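Bench automation at Wivik

Last updated: November 17, 2025

Bench automation at Wivik is the shared name for a set of table-mounted robot arms, and the working routines built around them, at the kit-packing firm Wivik in Westavberg. Wivik puts together small mixed kits for schools, game publishers and travel companies. The firm employs 199 people and ships 3,000 kits on a full working day. Its benches are of interest well beyond packing, as they show how much a job can change when the people who do it help to set up the machines.

Background

Kit packing was done entirely by hand for most of the firm's history. A packer stood at a long counter with open bins, picked the parts from memory or from a printed card, and passed the filled container along. The work was quick and sociable, but hard on wrists and necks, and the thin items were the worst of it: paper slips, sachets, labels, anything that has to be pinched up off a flat surface. Ezekiel Kapoor, then head of the packing floor, proposed trying two-fingered grippers on exactly those parts and leaving the rest alone.
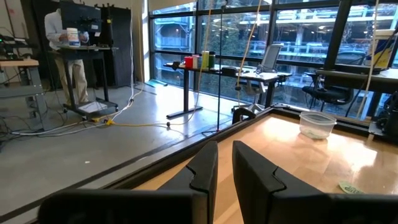
The first bench was put together by Jonas Egger and Huiling Fu over a single winter and was running by March. It was given its own room, with plenty of floor to walk around in, and packers were invited to drop in on paid time. Many did, and quite a few stayed to argue with it! Several of the early changes came out of those visits, including a lower table and a rule that the arms always start from an open grip.

Design

Each bench is a wooden table with a black metal frame, and arms are mounted so that they reach in over the work surface from opposite sides. The wood was the packers' choice. They found paper easier to see and to pick up on it than on the bare metal tried at first. Parts can be laid out by hand in any order, and cups or lidded containers are set down wherever the kit calls for them.

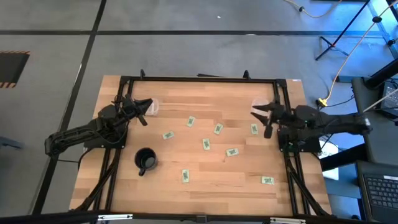 A bench at Wivik with two arms facing each other over pale green paper slips, two clear cups and a black mug.

Part types are added one at a time. A packer who knows the item well shows how it ought to be handled, a technician turns that into practice runs, and the two of them look over the results together. The part list now stands at 39 types. Slippery and crumpled items take the longest, and a sachet with a stiff seam can be easy one way up and miserable the other. Staff call this "finding the good edge", a phrase that came from the old hand counters and has happily survived.

Effect on jobs

Wivik retrained 18 packers as bench leads. A bench lead lays out parts, watches the grips, stops the arms when something folds or sticks, and keeps the notes that the technicians work from. The role pays more than packing and involves far more sitting down, something not everyone welcomed. Ismail Farouk, one of the first leads, told the staff newsletter that he missed the chatter of the counter but not the ache in his thumbs.

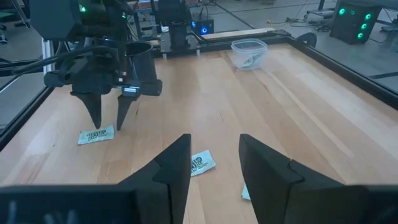 Hand packing has continued alongside the benches. Short runs, fragile goods and anything brand new still go to the counter, where an experienced packer can start on a kit within minutes of seeing it. Packers may move between the two kinds of work, and most leads spend part of their week back at the counter to keep their hands in.

There has been criticism as well. Younes El-Sayed, who represents the packing staff, has argued that the notes kept by leads are skilled work and should be credited to them by name. Wivik agreed to this for new part types, and the older notes are being gone through to add the missing names. He has also pressed for quieter hours, with the arms paused, so that new starters can learn beside a lead without watching a machine at the same time. A trial of those hours is under way on one bench.

Related articles
Fadel (packing cooperative)
Abou Zeid method
Two-fingered gripper
Kit packing
Industry in Westavberg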